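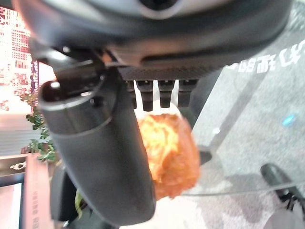 Glass coffee tables get sold on looks, and we were ready to dislike this one. The Jeltlow has a rounded, irregular clear top, the kind that photographs well in a showroom and then spends its life covered in fingerprints. So we judged it on snack duty. Fried food is the worst thing you can serve over bare glass, and a lumpy piece with a craggy orange-brown crust is exactly what a maker leaves out of the brochure. Crumbs show. Grease shows more. Against a gray speckled carpet you see straight through to the floor, so any smear hangs in mid-air until someone gets the cloth.

Netstead, who stock the table, call it "wipe and go." We'd call it wipe, look at it from the side, and wipe again. A damp microfiber cloth does most of the job and a dry one has to follow. Spray cleaner left streaks in our trial, and the care leaflet is no help – it says to use "a suitable product" and leaves it there.

The shape deserves some doubt too. An irregular outline means no straight edge to line up with a sofa, and you lose usable space at the narrow parts. What you get back is a top with no corner to catch a shin, and room for more than we expected: a plate at the near end, a whole pineapple beside it, and bottles, apples and tall snack canisters bunched at the far end. Lettering on the glass is a matter of taste. We could do without it.

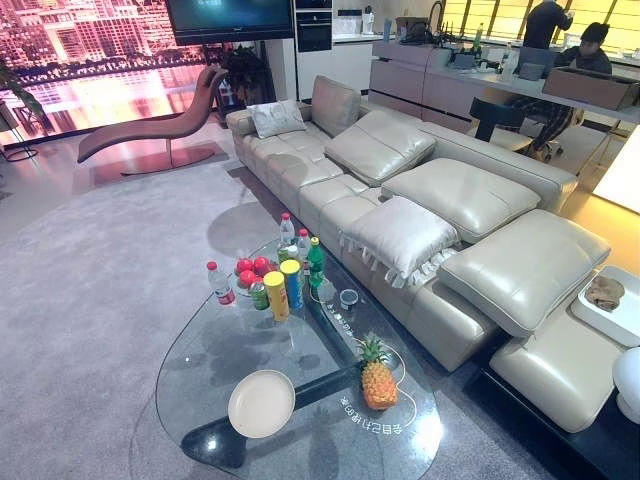
Tùng Doãn wrote in to say the top is fine and the base is the problem, as every bit of dust on a dark base shows through clear glass and the vacuum won't reach behind the foot. Fair point. We had been looking at the top and not under it. Uyên Tô disagreed with both of us: a pale rug hides more than a dark base gives away, and anyone who minds dust that much should buy a solid top and stop reading.

Delivery is from the Cabanatuan warehouse in 3 cartons. Allow 52 minutes for assembly if you believe the leaflet. It took us longer, mostly spent hunting for a felt pad. The Kasavier tray, sold separately, is meant to stop cans and cups scraping the surface. It does, but it also covers the part you paid to see through.
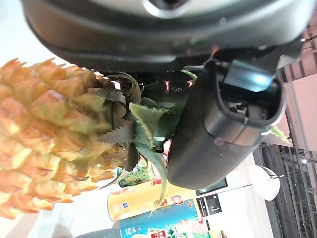 Rough things on glass: a pineapple has spiky skin and stiff, serrated leaves, and buyers ask whether that sort of thing leaves marks. The seller says no. We'd still put a cloth or a board under it, and lift it when you want it moved. Dragging any hard item with grit beneath it is asking for a scratch, whatever the label promises. Cans are less of a worry standing up than rolling around on their sides.

Scratches are not covered by the warranty. Chips are, if reported in the first month with the carton kept.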